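**Household Notes: Clothing Left in the Sitting Room**
Issued by the Zitdale Residents' Service. Revised Wednesday, January 2, 2019.

These notes apply to all furnished apartments in the Zitdale building and replace the sheet distributed in November. They concern knitwear, sports shirts and other garments that are taken off in the sitting room and left on the upholstery. Residents with questions about laundry room hours should consult the separate notice by the elevator.

## Before folding

Clear the seat first. A sofa seat is the most convenient folding surface in most sitting rooms, provided that it is free of crumbs, pens and remote controls. Brush the seat with a dry upholstery brush, working in one direction, and lift the loose cushions to the back.

Check each garment before it is folded. Cuffs, collars and the inside of the hem should be looked at in good light. With full-length curtains drawn, switch on the ceiling lights or place a floor lamp near the sofa; marks on dark or strongly colored fabric are easily missed otherwise. A garment that needs washing goes directly to the hamper and should not be folded at all.

Knitted items should be picked up with both hands, one under the body and one under the sleeves. Lifting a heavy knit by one cuff pulls the ribbing out of shape, and the cuff seldom recovers fully without washing.
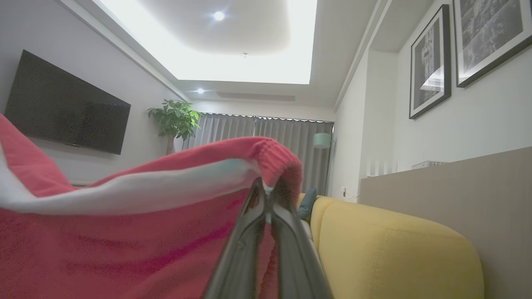 Turn out any sleeve that is inside out before the garment is laid down. Pull gently from the shoulder seam and smooth the sleeve toward the wrist with the flat of the hand. Buttons and zippers are to be closed, with the exception of the top collar button.

## Folding on a soft surface

A seat cushion gives under pressure, so the method differs slightly from folding on a table:

1. Lay the garment face down, well back from the front edge of the seat.
2. Smooth it from the center outward. Do not press down hard.
3. Bring one side in to the middle and lay the sleeve straight down along it.
4. Repeat on the other side.
5. Fold the lower half up to the collar and turn the piece over.

Ms. Rosalie Hofstetter of the Service recommends a stiff sheet of cardboard under the first fold when several pieces are to be done. It may be drawn out at the end and used again.

Shirts with printed numbers or lettering require some care. Fold beside the print where possible, and place a sheet of plain tissue over it if the shirt will be stored for more than 20 days. Printed areas must not be ironed directly; turn the shirt inside out or use a pressing cloth.

Slippery sports fabrics tend to slide apart after folding. Rolling is acceptable for these: fold the shirt lengthwise, then roll it firmly from the hem - the collar end should finish on the outside. 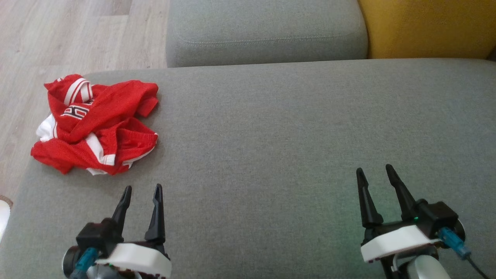

**May a red garment be left on light or gray upholstery overnight?**

A dry garment that has been washed several times will normally do no harm. New or damp red items should be kept off the upholstery, as the dye may transfer to the seat fabric. Hang them on the rack in the bathroom until they are fully dry.

## Care of the sofa

The seat and back cushions may be vacuumed with the flat nozzle on low suction. Follow the line of the stitching and do not draw the nozzle across it. Colored cushions, including the yellow and teal ones, have their own care labels and are to be cleaned as stated there.

Report any color transfer promptly and leave it untreated. Household bleach has damaged two sofas in the past year, and residents may be charged for the replacement of covers. Reports are received by Mr. Alois Schwaiger, extension 469. Please state the apartment number, the color of the garment and whether the fabric was damp - a short description is sufficient.

Spare cardboard sheets and tissue may be collected from the Service desk on the ground floor during office hours.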